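Home | Forums | Student Projects | Rules | Search

Towel folding as an assessed task: request for comment on draft criteria

Posted by k_mizuno_coord

Members are invited to comment on the manipulation unit proposed for the senior robotics program. Students work in pairs, gathering towel-folding demonstrations with hand-held grippers, and each pair then trains a policy from its own recordings. The draft allocates 300 demonstrations per pair before any training is permitted. Assessment would be divided between the quality of the recordings, the written log and a supervised trial in March.

The principal difficulty at present is the first grasp. The draft criteria require that the fold be held between both fingers before the second gripper moves the cloth.

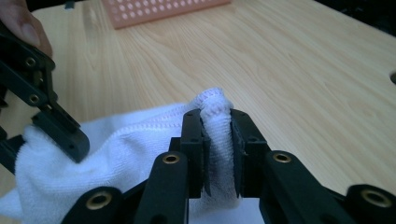

Photo: Kaede Mizuno / Hoshino Student Robotics

Comment is sought in particular on whether a grasp taken away from the hem should lose marks.

Kaede Mizuno
Unit Coordinator

14 replies · 823 views

----

Reply from n_sugawara

I thank the coordinator for circulating the draft. I am unable to support a penalty for grasps taken away from the hem. A student who lifts the middle of the cloth in order to find an edge is behaving sensibly, and the criteria should recognise that. I would propose that marks attach to the state of the towel at the end of each demonstration.

Noboru Sugawara

----

Reply from pluletti_mentor

With respect to the previous member, end-state marking was adopted for the Pluletti club program and produced poor recordings. Students tugged at the cloth until it lay flat and submitted the whole attempt. Of 2,000 demonstrations submitted, 493 were judged suitable for training. The written criteria had given markers no grounds to reject the remainder.

I would also ask that the starting position of the towel be specified. Our pairs favoured whichever corner was easiest to reach.

----

Reply from k_mizuno_coord

Both points are noted. The following wording is offered for clause 4:

"Each demonstration shall begin with the towel on the table and both grippers open. The operators shall not touch the cloth by hand once recording has commenced. A regrasp is permitted and shall be entered in the log."

The position of the towel would be drawn by lot from a printed sheet. The basket would remain on the table throughout, as the later placing task depends upon it.
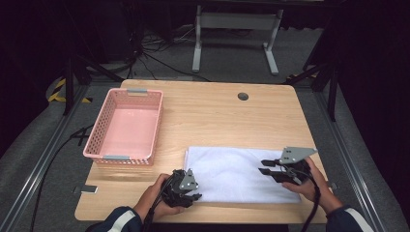 Clause 5, on sleeves and loose cables, is unchanged from the previous version and is not open for comment. Clause 6 will be amended so that each student in a pair operates for half of the session.

----

Reply from danness_tech

A brief query on clause 4. Does "by hand" include straightening the towel between demonstrations? Our students at Danness will certainly ask. I would favour allowing it — the alternative is a great deal of lost time — but the clause as drafted could be read either way.

----

Reply from k_mizuno_coord

Straightening between demonstrations is allowed. The clause will be reworded to say so.

----

Reply from n_sugawara

I am content with the regrasp provision. I maintain my objection to the hem penalty and request that it be recorded with the draft. Should the penalty be retained, the number of marks involved ought to be published to students before the first session.

14 shares

Recent topics
Sonari regional entry: revised eligibility rules
Battery storage and charging in shared classrooms
Template for student lab logs
Marking group work where one member withdraws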